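# Der Tisch, auf dem sich alles sammelt
Notizen zum Vortrag, ca. 19 Minuten, Wasser nicht vergessen
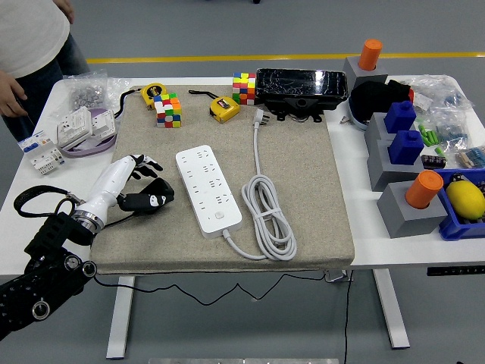

**Einstieg (langsam sprechen!)**

Guten Abend zusammen, und schön, dass so viele gekommen sind. Ich möchte heute über etwas reden, das vermutlich jeder von Ihnen kennt, egal ob aus der Werkstatt, dem Labor oder vom heimischen Küchentisch: über die Dinge, die man »nur kurz« irgendwo ablegt und die dann bleiben. Kabel, Maßbänder, eine Tüte mit Kleinteilen. Und natürlich immer irgendein Zauberwürfel! Ich habe noch keine Werkstatt betreten, in der nicht einer herumlag, und bei uns sind es gleich zwei.

(Kurz warten, meistens meldet sich jemand mit der eigenen Schublade. Ruhig erzählen lassen.)

**Die Steckdosenleiste**

Fangen wir mit der Steckdosenleiste an, die liegt bei uns fast in der Mitte, weiß, mit ihrem grauen Kabel daneben, so halb aufgewickelt. Dieses »halb aufgewickelt« ist mein Lieblingszustand, weil man daran so schön sieht, wie Aufräumen im Alltag läuft. Man meint es gut, legt ein paar lockere Schlaufen, und dann klingelt das Telefon.

- Große Schlaufen, dem Drall des Kabels folgen, nie um den Ellbogen wickeln
- Stecker zum Schluss nach außen, damit man ihn findet
- Klettband direkt am Kabel lassen, sonst ist es weg
- Vorführen! (Kabel liegt vorne links am Pult, bitte vorher einmal ausrollen)

Bei Hetora, wo ich einige Jahre das Lager betreut habe, hatten wir 60 Verlängerungen in einer einzigen Kiste. Eine herauszuziehen hieß, alle herauszuziehen. Sioned Dafis hat dann im Januar jedes Kabel einzeln an einen Haken gehängt, und ich gebe zu, dass ich das anfangs übertrieben fand. Inzwischen mache ich es zu Hause genauso, sogar mit der Lichterkette.

**Maßbänder**

Zwei gelbe Maßbänder, beide am oberen Rand. Da kommt aus dem Publikum gern die Frage, warum man denn zwei braucht. Meine Antwort: Man braucht eines, aber man sucht immer das andere. Wir haben bei der letzten Inventur im Ronine-Projekt 13 Stück gefunden, verteilt über drei Räume, eines davon in der Teeküche. Mein Vorschlag ist ein fester Platz pro Tisch, am besten an der Schlaufe aufgehängt, und wer ein zweites mitbringt, nimmt es am Abend wieder mit.

**Elektroteile**

Ganz links, schon neben der stoffbezogenen Unterlage, liegt ein weißer Leitungsschutzschalter mit blauem Etikett, dahinter ein Bauteil mit Steckbuchsen und eine Rolle lila Flachbandkabel. Das sind die Sachen, die ich am wenigsten gern offen herumliegen habe. Sie gehören für mich in eine beschriftete Schachtel, und zwar mit der Angabe, aus welchem Gerät sie stammen und ob sie geprüft sind. Ungeprüftes kommt in die rote Schachtel, ohne Diskussion.

Die Tüte mit den Metallteilchen hinten in der Ecke ist durchsichtig, das lobe ich ausdrücklich. Ich bin ein großer Freund durchsichtiger Tüten (und ein noch größerer von solchen mit Zettel drin).

**Kaputtes**

Das schwarze Gerät mit dem gesprungenen Display: Hier bitte nicht hetzen, das Thema liegt vielen am Herzen. Was tun mit Dingen, die man vielleicht noch reparieren könnte? Ich klebe ein Datum darauf. Wenn nach einem halben Jahr niemand danach gefragt hat, geht es zum Wertstoffhof. Beispiel Kistari erzählen, die Ersatzteilliste mit den 1.950 Positionen, falls noch Zeit ist. Sonst überspringen.

**Die grauen Blöcke**

Rechts die vier grauen Blöcke, in denen die orangen Zylinder und die blauen flaschenförmigen Steckteile stehen. Daran kann ich mich richtig freuen! Jedes Stück hat seinen Platz, und man greift hin, ohne zu wühlen. Für die Fragerunde ein paar Halter von zu Hause mitbringen und herumgeben, auch den krummen.

**Fragen**

- Saalmikrofon bei Frau Dafis
- Handzettel mit der Kabelanleitung liegen am Ausgang
- Klettbänder wieder einsammeln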